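Pourquoi une tasse émaillée brille-t-elle ?

La céramique est un matériau fabriqué à partir de terre et durci par la chaleur. Les bols, les carreaux de salle de bains, les lavabos et beaucoup de tasses sont en céramique. Leur surface est souvent lisse et brillante. Cette couche brillante s'appelle l'émail, ou la glaçure. C'est une sorte de verre, très mince, collé à la terre cuite.

De quoi est faite l'argile ?

L'argile est une roche composée de grains minuscules. Ces grains ont la forme de plaquettes. Quand on ajoute de l'eau, elle se glisse entre les plaquettes, qui peuvent alors se déplacer les unes contre les autres. L'argile devient molle et garde la forme qu'on lui donne. On dit qu'elle est plastique. Ce mot a ici un sens ancien : il désigne une matière que l'on peut modeler.

Lorsque l'objet sèche, l'eau s'évapore et les plaquettes se rapprochent. L'objet devient un peu plus petit. Ce phénomène s'appelle le retrait. Si un côté sèche plus vite que l'autre, l'objet peut se fendre.

La première cuisson

L'objet sec est placé dans un four. La température monte lentement. Vers 573 °C, les grains de quartz contenus dans l'argile changent de structure et gonflent légèrement. Plus haut, les grains commencent à se souder entre eux. Après cette cuisson, l'argile ne peut plus redevenir molle, même si on la plonge dans l'eau. Elle contient encore de très petits trous, les pores. L'objet à ce stade porte le nom de biscuit.

L'émail

Pour préparer l'émail, on mélange de l'eau et des poudres. La plus importante est la silice, que l'on trouve aussi dans le sable. Seule, la silice fond à une température très élevée. On lui ajoute donc un fondant, qui abaisse ce point de fusion. L'alumine rend le mélange plus épais quand il fond et l'empêche de couler le long des parois. Des oxydes de métaux donnent la couleur : le cobalt donne du bleu, le fer donne du brun, du vert ou du noir selon la cuisson.

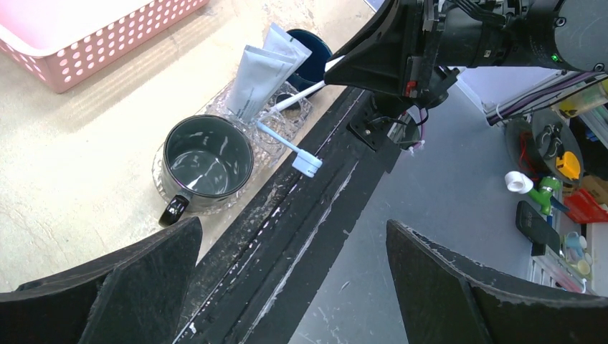

Les reflets sur la paroi intérieure d'une tasse vide, de couleur gris-vert foncé.

Le biscuit est trempé dans le mélange. Ses pores absorbent l'eau et la poudre reste à la surface. À la seconde cuisson, la poudre fond et forme une couche continue. En refroidissant, cette couche se fige sous forme de verre.

Mate ou brillante ?

La lumière qui arrive sur une surface très lisse repart dans une direction précise. L'œil voit alors un reflet net. Sur une surface rugueuse, la lumière repart dans toutes les directions et l'objet paraît mat. Un émail mat contient souvent de petits cristaux qui se sont formés pendant le refroidissement.

Le mot du glossaire

Tressaillage : réseau de fines fissures dans l'émail. Il apparaît quand l'émail se contracte davantage que la terre en refroidissant.

Texte : Wubit Nigatu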